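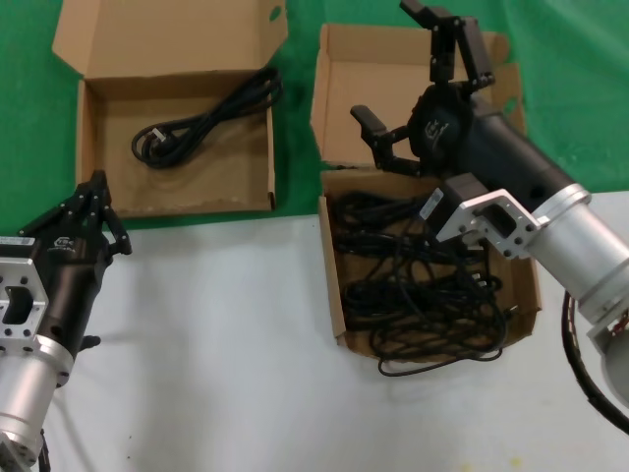

Figure 1. The two-arm cell at the cord packing bench, with one power cord in the box at left and the supply of cables in the box at front.

Cord Packing at Dornwood: What Changed for the Bench Crew
Lachlan Whitelaw and Esperanza Bravo
Project report, submitted 18 Jan 2021

1. Background

Dornwood repairs and resells office equipment. Every unit that ships needs a power cord, and the cords come back from customers in mixed lots. Until last May, sorting and packing them was done by hand at one long bench. The company then put in a two-arm cell, which the staff call Steta after the name on the purchase order. Our project looked at the work of the people at that bench before and after.

2. The task

Cables arrive heaped in a cardboard box and have to be separated. A single cord is picked out, looped up and laid in its own box. The grippers have jointed fingers, and the arms work from opposite sides of the bench. Pulling one cord out of a tangle is the slow part, for the arms as it was for people.

3. Method

We spent two weeks on the floor and read the shift logs kept by the bench lead. We logged 959 cords through the cell and sorted every stop by cause. We also interviewed the bench crew, one at a time, away from the line. Names are left out at their request.

4. Results

The cell stopped 71 times while we were logging. Most stops were knots. The next most common cause was a cord with a different plug mixed into the lot. In both cases a person has to come over, clear the problem and restart the cycle.

The daily target stayed at 500 cords. Before the cell, reaching it took four people for a full shift. Now two people cover the bench and the other two have moved to testing in the Hollis building. The testing job pays slightly more, but one of the people who moved told us she had not been asked first.

Those who stayed said their hands hurt less at the end of the day. They also said the work is harder to plan. A stop can come at any moment, so they don't start a longer job nearby. One of them now loosens the worst heaps before the shift. This is not in the written procedure and no time is set aside for it.

5. Recommendations

Loosening the cables should be added to the procedure and given paid time. Stops should be logged by cause in Cultus, the shop's maintenance software, which at present records only how long each stop lasted. Mixed lots should be sorted by plug type at receiving.

6. Limits

We saw the day shift only. We had no access to cost figures, and the manual numbers come from the old paper logs, which have gaps in April.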